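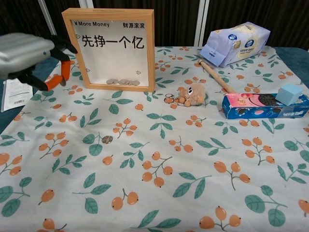

Reviews > Home Robotics

Flistik tabletop arm: an afternoon at the Korkley open day

Posted November 11, 2023

I have been meaning to get over to Korkley ever since they moved into the bigger building in July, and the open day finally gave me a good excuse. I went for the Flistik, their small arm with the orange finger pads, which I had only ever read about.

What I liked right away was the table. It had a berry-print cloth and the sort of odds and ends I have at home: a wooden coin bank, a fluffy brown plush with googly eyes, a box of Oreos, a pack of tissues or wipes, and one silver coin out on its own at the front. A coin on a tablecloth is a mean thing to ask of any gripper, and it took two tries while I was there — but up it came, and I may have clapped.

The arm is quieter than the Bozkurt I tried last year, and the fingers are gentler on soft things. The Romus software is less lovable. The menus are slow, and I needed help finding the speed setting.

At $3,173 it is a serious purchase, and the 46-page manual could use pictures. Still, I drove home happy, and I would gladly go again. Go early if you want a turn at the controls, as the line got long after lunch.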